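Kitchen tips: sharing the prep counter with a pair of arms

Every vendor who comes through Ardale says the same thing, that the arms take the dull jobs and the crew gets the good ones. I have run prep for 300 covers a night with and without them and I don't buy it. Some dull jobs go away. Others show up, and they land on whoever is standing closest. If your boss has signed with Vondik or anyone like them, these tips may save you a few bad shifts.

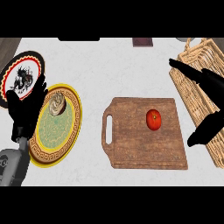 2 min read

Keep the board in the middle. Both arms come in from the sides, so the center is where a tomato can sit without a gripper having to pass over something else. Give the board a home spot and put it back there after every wash.

Watch your plates. A patterned plate with a dark rim is a pretty thing on a table, but I'd start with plain ones until you trust the grip. Don't let plates overlap. The sales sheet from Tiedemann says the grippers handle any dishware. Ask to see it done with yours, at your counter, before anyone signs.

Baskets go on one side and stay there. Wicker is light and it slides. A damp towel folded under the basket holds it fine and costs nothing.

Write down the resets. Nélida Painemal ran the cold side at our Birusthorpe kitchen and kept a tally through March: 178 times somebody had to stop, straighten an item and start the arm again. None of that was in the staffing plan. It came out of her break. 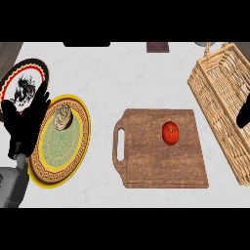 Pastry is where I would hold the line longest. Anything with a swirl of cream on top should be set down by a person and left alone. You can teach a new hire that in one morning.

Ask who cleans the fingers, and on whose time. Get it in writing. Ours took two people at close, and for weeks it was treated as a favor.

Learn the stop button before you learn anything else, and show the dishwashers too. They get skipped in training and they walk past the thing all night.

As for hours, ours were cut before the arms could do a full shift alone. If management wants to talk about savings, bring your reset sheet to the meeting.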